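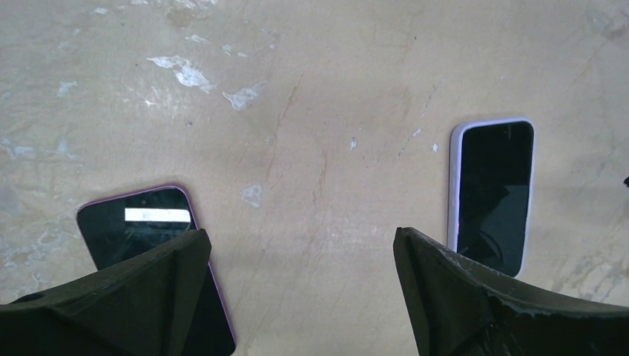 Princombe finished its last season in the spring, and I've been cleaning up the fan wiki I help run for it. For anyone who came here for the recipes, Princombe is a reality show about a family who own a hotel and can't agree on anything. Most of the wiki was written on the floor with two phones, the one in the pink and purple case for the notes and the other one for the episode. I never bought a laptop for it and I never sat at a desk. It's a slow way to edit a table, but I got used to it, and by the third season I could keep up with the dialogue if the siblings weren't all talking at once.

June 10, 2024

I started editing in the middle of season two. At that time the page for the oldest daughter had her listed as three different ages. The infobox said one thing, the first paragraph said another, and a section called "Trivia" said a third. I fixed the first paragraph to match what she said in the birthday episode, saved it, and went to bed. In the morning somebody had changed it back with the note "wrong, check Hetevow."

So I checked Hetevow. If you've ever searched for anyone who has been on television for more than ten minutes, you've seen a site like it. Every page has the same headings: early life, parents, siblings, dating, height, net worth. The daughter's page said her exact age "is not known" and then gave an exact age two lines down. Her net worth was given as a figure with no source. Her star sign didn't match the birthday. I wrote on the talk page that we had an episode where she blows out the candles and says how old she is, and that this should beat a web page that disagreed with itself. The other editor said the episode could have been filmed a year earlier.

That was a fair point, and it's the reason I got hooked. I had assumed that what people say on a show is the best evidence you can get about the show. It isn't always. A season of Princombe was filmed in one order and shown in another. The birthday could have been months before the scene that followed it. You could see this if you paid attention to the hotel lobby. In episode four the lobby has new wallpaper, and in episode five the old wallpaper is back, with everyone arguing about whether to replace it.

We ended up with a rule. Ages went on the page as "said to be 19 in season 2, episode 6" and nothing more. It looked clumsy next to the tidy infoboxes on other wikis, and new editors kept trying to turn it into a plain number. I reverted that one edit more than any other.

**What I did there**

My profile says 2,512 edits. I want to be clear that most of those are commas. A good part of the rest is changing "it's" to "its" in episode summaries, and putting links on the first mention of a person and taking them off the other nine. I wrote full summaries for 35 episodes, which took two evenings each if the episode was an ordinary one. Reunion specials took a week.

The summaries are the part I'm still happy with. When I started, the ones we had were either a single line copied from the network or a page and a half of somebody's feelings about the middle brother. I tried to write down what happened in the order it was shown, who was in the room, and what was said if it came up again later. I left out who was right. People complained that it was dry. A few people also wrote to say they had used a summary to settle an argument at home, and I was glad about that.

The page I'm least happy with is the one about the restaurant. In season three the family leased the ground floor to a place called Psarras, and half the season was about the lease. I had the rent wrong for nearly a year. A figure is mentioned at dinner in the second episode, and I took it as monthly. It was per week, and the scene where this becomes obvious was in a bonus clip I hadn't watched. By the time I fixed it, my number had been copied to Hetevow and to two or three other sites that copy from Hetevow. It's still there. If you look up the restaurant today you will find my mistake, worded almost the way I worded it, under the heading "How Much Is Psarras Worth?"

I wrote to them through the contact form in July last year and explained that the mistake was mine. I got an automatic reply thanking me for my interest in advertising.

**The family pages**

The hardest arguments were always about the family pages. The show is about a family, so of course people want to know how everyone is related. Two of the children have a different father than the others, and he never appeared on the show. His name was never said on screen either. Every few weeks someone would add one. Sometimes it came from a comment section, sometimes from a records search that a stranger had paid for, and once from a person who said they'd gone to school with him.

We took it down each time. Our rule was that if a person never agreed to be on the show, they didn't get a name on the wiki. I pushed for that rule and I'd push for it again, but I know how it looked from outside. The question was the most searched thing about the show, and our answer was one sentence: "Their father has not appeared in the series." We got over 300 comments on that page before we turned comments off. A lot of them called us lazy. Some thought the network was paying us — it wasn't, and I'd have liked to know who to invoice.

The grandchildren were another problem. They're in the later seasons and they're small. One of the other editors asked if we really needed a separate page for each of them with a birth date and a list of appearances. I hadn't thought about it. I had made two of those pages myself. We merged them all into one short section with first names only and no dates, and a few regulars left over it. I still think it was the right call, and I wish we had done it before the pages had been up for two years.

**The move**

The other thing I've been doing is moving the whole wiki. The host we were on put so many ads on the pages that I couldn't edit from a phone without opening one by accident. In the spring we voted to move to Gosoteo, which is smaller and has no video ads. The text came over without much trouble. The templates did not. Every infobox lost its second column, so for a few days each member of the family had a list of labels with nothing next to them. Height, blank. Occupation, blank. Net worth, blank.

We had been arguing about the net worth field for years, and when we rebuilt the infobox we left it out. There was no vote on that. I posted a note saying I planned to drop it, waited five days, and got one reply that said "ok."

If you're moving a fan wiki yourself, here is what I'd pass on:

- Export the talk pages too. We forgot them at first, and the reasons for most of our rules are in there.
- Check your redirects before you check anything else.
- Image credits don't always carry over. Ours came through as plain text and had to be put back by hand.
- Leave a notice on the old site on every page you can, and not only on the front one. Searches send people straight to the inside pages.
- Expect the old site to stay up, and to rank above the new one for a long time.

The old copy is still online. The host keeps it open to anyone who wants to edit it, and someone has already been adding ages again. I looked at the recent changes last week and then made myself close the tab. I don't have the password saved anymore.

There are 80 pages left that need a person to look at them. Most are one-time guests: a plumber, a wedding planner, the couple from season one who sent back the soup. I've been doing four or five a night. Some of these people were on screen for less than a minute, and I've been asking myself whether they need a page at all. The plumber probably doesn't. The soup couple are mentioned in eleven other episodes, so they stay, but as a heading on the list of guests.

I don't know what I'll watch after this. A couple of the other editors have moved to a dating show and asked if I wanted to help with the episode summaries. I watched two episodes and couldn't tell the men apart. There's also talk of a Princombe spinoff with just the two sisters and a smaller hotel, and if that gets made I'm sure I'll be back to writing down who said what about the wallpaper.

If you edited with us on the old site and want your account linked to your old edits on Gosoteo, leave a message on the front desk page there with your old username. I check it most evenings. And if you have the season three bonus clips saved anywhere, I'm still missing the second one, and I need it to finish the section on the lease.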